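Print this page | E-mail to a friend

WANTED: Fault tester, two-arm cell (temp, August start)

Okari is looking for one person to help us find out why our arms keep letting go. Project Fleltier. Up to 300 drops logged so far, no pattern yet. Also one hard stop where the left arm didnt stop. No one hurt, but we want it fixed before anything else runs.

The job:
- run pick and place trials, log each drop or stall
- check cables and wrist cameras before every run
- sit with the E-stop in reach. Always.
- write up faults same day, plain words fine

You: patient, steady hands, OK with boring repeats. Robot experience nice, not needed. We train you on lockout, 46 minute session, paid.

Typical floor setup is small stuff, a sponge, a toy shovel, a slotted spatula, both grippers working in from the front.

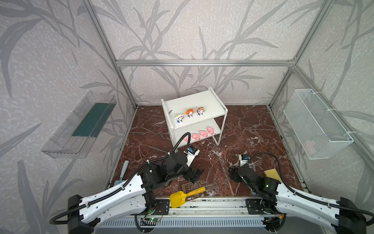 How to apply

Short note to Wilma Moncrieff, room 70. Tell us about a time you you stopped a machine. Questions on the stop fault go to Ovidiu Bucur, mornings best.

Contact | Copyright Okari | Back to top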